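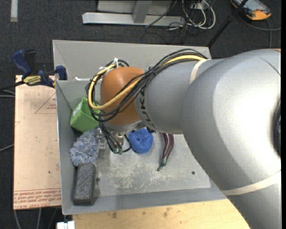
Tuesday, before lunch. Grey bin, light table, current contents.

Sorting the cleaning and small-goods drawer, continued. I said in June this would take an afternoon. I have stopped saying things like that out loud.

The job, for whoever reads this after me: every item gets a line in the stock list, a home on the Fosby shelving, and a decision (keep, replace, bin). The list stands at 1,647 lines, many of them the same thing spelled differently. Wilma found the duster under "duster," "dust mop small" and "fluffy." I have kept "duster, microfiber" and deleted the others, with some regret about "fluffy."

Notes on today's lot:

Green basket. Plastic, ribbed, has its little white label on. Will not stay upright if anything leans on it, so it spends its life on its side. Tineke wants it for cable ties. I want it for the sponges. Left it undecided, like most matters between Tineke and me.

Duster. Blue-grey, shaggy. Takes up twice the room you give it and then spreads out some more. Do not put it in a lidded box; I tried one of the Clureo ones and the lid rose slowly like bread. Hang it by the sink.

Eraser, or what I am calling the eraser. Dark grey block, felt face, speckled. Kristof says it belongs to the chalkboard in the back room. We took that chalkboard down before Kristof started here, so I asked how he knew, and he said it looked like one. Fair enough. Entered as "block, felt, grey." If it has not been claimed by the end of the week it goes on my desk, where it will be useful for nothing.

Sponge. Bright blue, coarse mesh. This is the scrubbing kind, so NOT for the painted surfaces. See the cupboard door. Jeanine has seen the cupboard door.

The bin itself needs a line too. It was down in the list as "tray" and also as "bin, shallow," which made us two bins richer than we are. Floor is scuffed and has pale dusty smudges on it. I had assumed these were chalk and was ready to blame the eraser, but a rub with a damp finger on one corner settled nothing. Small holes drilled in the floor, so do not use it for anything you would like to keep in it, such as screws or water. Lieven carried a half pint of rinse water across the room in it last winter and arrived with a good deal less.

Labels: the Van Damme roll is finished. It was sold to us as 4,000 and I have no reason to doubt it, except that I do not remember using 4,000 labels. The Tandgate ones are on order, 2,000 to a roll. They are narrower, so "block, felt, grey" will have to go on two lines or become "block."

Open points:
— green basket: cable ties or sponges (Tineke and me, neutral ground, bring coffee)
— hook by the sink for the duster. Wilma has the drill.
— ask Jeanine whether "replace" means replace now or replace when we feel bad about it
— touch up the cupboard door

Next drawer down is brushes. I opened it, looked, and closed it again. After lunch.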